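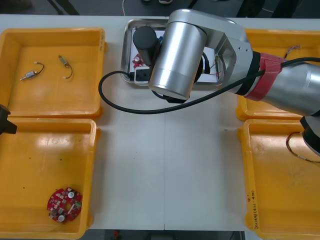 The Prindance Milestone Kit is what I put together after years of walking old post roads with a grocery bag full of brushes. It's for anybody who wants to find, clean off and write down the mile markers, boundary stones and guideposts that are still standing along our back roads. At home you'll want somewhere to spread things out afterward, and a shallow tray with rounded corners and a raised rim, like the yellow one holding the two little motors with their wire leads, is perfect for that. Nothing rolls off, and the grit stays in the tray and out of your kitchen!

What's in it

Four soft brushes (natural bristle, no wire, please never wire)
One plastic scraper for moss
A spray bottle for plain water
A folding mirror for throwing low light across worn lettering
A 60-page logbook with a sketch grid on every right-hand page
A cloth tape in feet and inches
The carrying case

The whole thing weighs 900 grams with the bottle empty. I carry it over one shoulder and forget about it until I hit a barbed wire fence.

The case

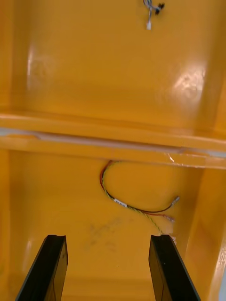
I fussed over the case more than anything else in the kit. The first one was dark green canvas, very handsome, and I left it in the leaves beside a marker on the Imai road and had to go back with a flashlight. So the new one is bright, in the same family as that glossy yellow-orange plastic with the molded ledge running across it, and I haven't lost one yet. It has a divider too, splitting it into an upper and a lower compartment, with brushes on one side and paper on the other. Damp brushes and a logbook don't mix, as my early notes on Grekell Hill can tell you (half of them are a blue smear).

The logbook

This is the part people write to me about. Each stone gets two pages. On the left you fill in the road, which side it stands on, which way the face points, the height above ground, and every letter and number exactly the way it was cut, mistakes included. One of my favorite stones says BOSTEK where it should say Bosteck, and somebody had "fixed" it in an older town list, which sent me looking for the wrong stone for most of an April.

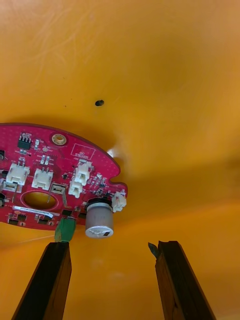 On the right you draw it. Don't worry if you can't draw! A box with the lettering in roughly the right places is a lot more use than a pretty sketch with the words left off. I also like to note what's nearby — a wall end, a big oak, the corner of a barn — so the next person can find it when the brush grows up.

The paper takes pencil well. Ballpoint is fine on a dry day. I had 500 logbooks printed in the first batch, and extra copies are sold separately if you fill yours.

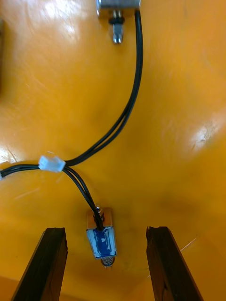 Before you go out

Ask the landowner, even when the stone is right on the shoulder. Most are happy to talk and a few will walk you to another one you didn't know about. Don't use bleach or dish soap or chalk on the face of a stone. If a piece is flaking, put the brush away and just write it up.

Ordering

The kit is $60, and refills for the brushes come in a set of 4. I pack the orders myself in the evening, so give me a few days. Local folks can pick up at the Grekell library desk, and school groups should write to me first because I can usually lend a couple of kits for the afternoon.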